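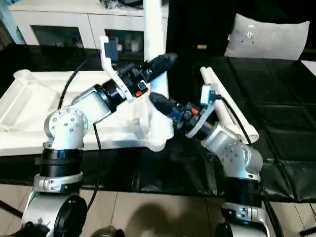 Horberg Completes Changeover of Bustura Site to Closed-Loop Rinse Water

Second-stage filtration now in service; discharge to municipal sewer reduced to one scheduled release per month

BUSTURA, October – Horberg, a maker of molded housings and covers for commercial laundry and dishwashing equipment, has completed the changeover of its Bustura finishing plant from single-pass to closed-loop rinse water. The second filtration stage, supplied by Gimen, entered regular service this month after a commissioning period in which the old and new systems ran side by side.

The Bustura plant washes, rinses and dries molded parts before they are packed for shipment to assembly customers. Under the former arrangement, rinse water was drawn from the town supply, used once, settled in an open basin and released to the sewer. Under the new arrangement, water leaving the rinse stations is collected in a covered sump, filtered in two stages, treated with ultraviolet light and returned to the rinse header. Fresh water is added only to replace what is lost to evaporation, to drag-out on the parts and to the monthly release.

System description

The first stage is a bank of bag filters that removes molding flash, dust and packaging fiber. It has been in place since the start of the project and was not changed during the final phase.

The second stage consists of 6 membrane modules mounted on a single skid. In normal operation, 5 modules are on line and the remaining module is in backwash or on standby. The order rotates automatically, and a module can be isolated by hand for service without stopping the rinse line. Membranes are rated at 20 nanometers. The skid is controlled by a standalone panel that records inlet pressure, outlet pressure, flow, temperature and conductivity.

Buffer storage has been set at 2,405 gallons, divided between a return tank and a clean tank. The volume was chosen to carry the rinse line through a full backwash sequence at peak flow. Both tanks have sloped floors and bottom drains. Level sensors in the clean tank will close the return valve and open the town supply if the level falls below the set point.

"The sizing was driven by the backwash demand, and the average flow mattered much less," said Sabine Heitmann, process engineering manager at Horberg. "Our first layout had a smaller clean tank. In trials it drew down too far whenever two modules asked for backwash close together, so we increased the volume and added a lockout between modules."

Water quality

Rinse quality at Bustura is controlled by conductivity, turbidity and a visual residue check on dried parts. The limits for all three are the same as those used with town water. No customer specification was changed as part of the project, and no customer is required to requalify parts.

Dissolved salts are not removed by the second-stage membranes and build up slowly in the loop. The monthly release is intended to hold conductivity below the internal limit. If the limit is reached early, the panel raises an alarm and the shift lead may approve a partial release. Each release is sampled before discharge, and the results are kept with the plant's permit records.

The wash stations upstream continue to use a separate detergent circuit and are not connected to the loop. Horberg reviewed a combined system at the planning stage and set it aside on account of membrane fouling by surfactants.

Changes to operating practice

Operators on all shifts have been trained on the new panel, on module isolation and on the manual return to town water. Bag filters are now changed on differential pressure instead of at the end of each shift. Membrane cleaning is performed in place with a citric acid solution, followed by a flush to the neutralizing tank.

The open settling basin has been drained and will be filled. The area will be paved for trailer parking.

"Most of the work on our side was in the piping," said Amado Espiritu, site manager at Bustura. "The old return lines ran under the floor and could not be inspected. Everything is overhead now, with labeled valves and a sample port at each stage."

Teodoro Lagman, project lead at Gimen, said the skid was delivered in two sections to pass through the existing doorway and was joined on site. "The frame, the manifold and the electrical tray all had to split at the same plane," Lagman said. "Reassembly and pressure testing were completed before the tie-in, and the rinse line was down for one shift."

Next steps

Horberg will run the Bustura loop through the winter before deciding on a similar changeover at its Lis plant. Lis handles larger covers at lower line speed and draws colder inlet water, which affects membrane flow. An initial survey of drains and available floor space at Lis has been completed. No equipment has been ordered.

Heat recovery from the dryer exhaust at Bustura is under separate study and is not part of the completed project.

About Horberg

Horberg molds, finishes and packs plastic housings, covers and panels for makers of commercial equipment. The company operates plants in Bustura and Lis.

About Gimen

Gimen designs and builds skid-mounted filtration systems for industrial wash and rinse water.

Contact

Shih-chieh Ng, Communications, Horberg
Technical inquiries: Sota Hosoda, Applications, Gimen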